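Long one this evening, so put the kettle on. A few of you asked how we look after the two-armed cell at Mundton, the one that takes old desktop computers apart, and I've just spent most of March with my sleeves rolled up in it.

**2/** First job every morning is the table. The slats collect screws like you wouldn't believe, and one stray screw under a case is enough to tip it so that every taught position is a hair out. I run a magnet along the gaps, then a soft brush, then the magnet again (my old habit, the brush always finds one more).

**3/** Then the fingers. They wear on the gripping face long before you'd notice by eye, so I close them on a strip of paper and give it a tug. If it slides, they come off. The last pair did 1498 cycles, the pair before that only 1137, and I do blame the sharp edges on the drive cages for that!

**4/** Fitting new ones is easy enough. Two bolts, a dab of threadlocker, and then you must, must, must re-zero the gripper before you run anything. I forgot once. We don't talk about the Havov fixture any more.

**5/** Cables next. Moser, who wired the cell before I came, left generous loops at the wrists, bless him, but a generous loop will also catch on things. I walk each arm through its full reach at 13 per cent speed with one hand on the stop button and just watch the cable the whole way round.

**6/** And then the reference case goes on, which is my favourite bit. It's always the same old Dell tower, on its side with the panel off, and I check both arms against it before any real work is let in.

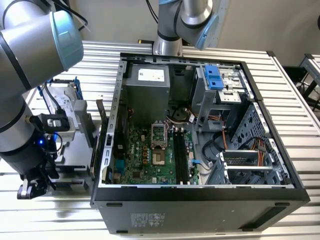 **Ambros Kälin**

**7/** The blue latch on the drive cage is my main check point, as it's easy to find and doesn't flex much. I jog each arm to it by hand and compare with the saved position in Rilotus. If they disagree, I clean the table once more before I touch a single number. Nine times in ten it was the table.

**8/** Still on my list: a better rest for the drive carrier, and fresh labels for the spares drawer. If you keep a similar cell going, do tell me what you use on your finger pads, I'd love to hear. Right, tea's gone cold. Night all!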